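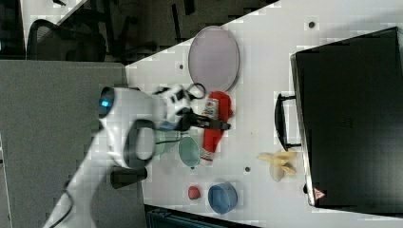
Issue 421, page 16

The slow way to teach a robot is the right one

By Miyuki Morikawa

People who visit a robot lab for the first time expect code. They expect a person at a keyboard telling a machine where to go. Much of the work on a tabletop arm today is done another way. A person moves the arm through a job, either by pushing it with their hands or by steering it from a few feet off with a controller, and the machine keeps a record. Then the person does it again.

I did this for a living at Pikthorpe for two years, and I want to defend it, including the dull parts.

The jobs are small. Pick up the bottle and put it by the plate. Put the banana in the bowl. A table with a plate, some bowls, a squeeze bottle and a toy banana is enough to keep an operator busy for a week. The bottle lying on its side is a different job from the bottle standing up, and an arm that has only been shown one of them will usually fail at the other.

One project I worked on, which we called Hetness, had 1404 demonstrations in it by the time we stopped. Every one was done by a person. I did 421 of them. We threw out 70 of mine, mostly for hesitation. I would bring the fingers down over something, stop, decide I didn't like the angle, and back off. A person watching would know I was thinking. The arm learned that stopping and backing off was part of the task, and for a while it did that every time.

That is my first point. When you show a machine how to do something, it gets your habits along with the task, and you find out what your habits are. I favor coming in from the left. I squeeze too early. A coworker who learned on a different arm always lifted higher than she needed to, and you could tell which of us had trained a given version by watching how it carried a cup.

The usual complaint against all this is cost. An operator can only do so many demonstrations in a day before the quality drops. In my case the limit was three hours on the controller with breaks. Managers look at that and ask for something cheaper. There are cheaper things. You can run the job in simulation overnight. You can have the arm try things by itself and score the results. Both have their place, and I have used both.

But simulation has trouble with the things that make a real table hard. A soft bottle gives when you grip it. A bowl slides a little when you touch the rim. The table has holes in it for bolts, and small round things like to find them. Cables catch. I have seen an arm trained only in simulation reach for a bowl and push it steadily across the table, perfectly sure of itself, until it fell off the far side.

A person handling the arm deals with all of this without being asked. You feel the bottle start to turn and you correct. That correction goes into the record, and it may be the most useful second in the whole demonstration. Our best results on Hetness came after we stopped discarding runs where something slipped and was recovered. We had been keeping only the clean ones, and the arm had no idea what to do when a run was not clean.

Hand guiding and remote control are not equal, and I think the field has moved too quickly toward remote control. With your hands on the arm you feel the weight and the contact. With a controller you are working mostly by eye, and your depth perception is worse than you believe. On the other hand, your hands and sleeves stay out of the camera's view, and you can't force the joints into a position the motors could never reach by themselves. I would start a new operator by hand for the first month and then switch. At Camthorpe they start everyone on the controller, and their people are faster than I am, so I may be wrong about this.

I am more certain about who should be doing it. Demonstrating is treated as entry-level work, given to students and temps who are told nothing about what happens to their runs. At Oshima, where I have been since March, operators see the trained arm perform the next morning. They watch it make their own mistakes. After that they need very little instruction on what a good demonstration is, and they start arguing with the engineers about where the bowls should go. Most of the time the operators are right.

If a company wants an arm that can clear a table, it should pay properly for the people who show it how, and put their names on the results. It should also let them stop when they are tired. My worst runs were all from late afternoon.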